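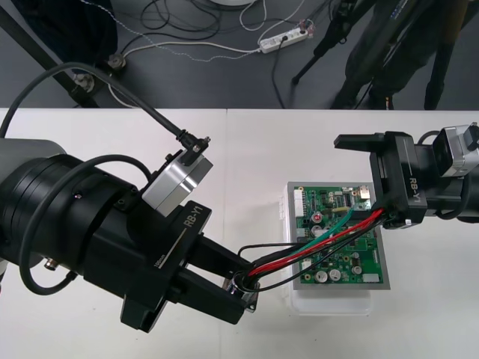
Wire harness and circuit board, two-arm cell. The left gripper holds the connector.

Suro Two-Arm Teaching Station
Made by Imulora
Part number 632

Suro is a teaching station for two-arm robot cells. An operator sits at the station, moves a pair of small leader arms, and the robot's arms follow. Every joint position, gripper opening and camera image is saved with a shared clock, so the recording can be played back, trimmed or used to train a control policy.

It is made for jobs that are hard to write as a fixed program: plugging in wire connectors, routing short harnesses, seating boards, opening bags. If a person can do the job with two fingers on each hand, it is usually worth trying on Suro.

Two ways to teach

Remote control. The operator drives both arms from the leader station. Grip is controlled by a finger trigger on each side, and light pressure on the trigger gives slow closing. A foot pedal starts and stops the recording. The second pedal is a clutch — hold it down to reposition your hands without moving the robot.

Hand guiding. On arms that support it, Suro can put one arm in a free-moving mode so the operator can push it through the motion directly. The other arm can hold its position or stay under remote control from the station, which takes a second person. Hand guiding works well for approach paths and poorly for the last bit of a connector insertion, where the operator's own push on the arm gets mixed into the force reading. Use remote control for that part.

Both kinds of recording go into the same file format and can be joined in the editor.

Cameras

Suro takes up to four video streams. The usual setup is one wrist camera per arm and one fixed camera over the table. Wrist cameras should see both fingertips when the gripper is fully open. Leave a loop of slack in the camera cable at the wrist and run the arm through its full rotation by hand before the first session. 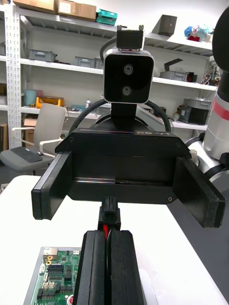 Camera mounts are not included, as the bolt pattern differs from one gripper to the next. Drawings for common patterns are in the download section, and Imulora will cut a plate to your drawing at extra cost.

What is in the box

Leader arm, left and right
Table clamp bar
Two-pedal foot switch
Control box with power supply
Four camera sync cables
Emergency stop button with cable
Suro Record and Suro Edit on a USB drive

Specifications

Leader arm joints: 7 per side, plus trigger
Leader arm reach: 632 mm
Recording rate, joints: 165 Hz
Station weight, packed: 11 kg
Emergency stop cable: 5 m
Operating system for Suro Record: Linux

Planning a first job

Start with a single step, such as picking up one connector and seating it. Fix the board so that it cannot slide or tip when pushed. Record 40 good runs before changing anything on the table, then shift the board a little and record more. Keep the failed runs as well. Suro Edit has a tag for them, and they are useful when you check a trained policy later.

Operators need practice. The pedal takes longer to learn than the arms do, and new operators tend to forget to let go of the clutch. "I have people stack blocks for a morning before they touch a harness," says Yi-chun Poon, applications lead at Imulora. "After that we turn the motion scale down to half and go to the real part."

Motion scale can be set from 1:1 down to 4:1 for fine work. The setting is saved with each run.

Safety

Mount the emergency stop within reach of the operator's seat. Suro does not replace the safety functions of the robot itself, and people should stay clear of the arms while the station is engaged.

Ordering

Suro is sold through Pearce and Nistgate. Pearce also offers setup and operator training on site. Nistgate stocks spare triggers, pedals and sync cables. Single leader arms can be ordered as replacements — please give the side and the serial number from the base plate.

Page updated June 20, 2024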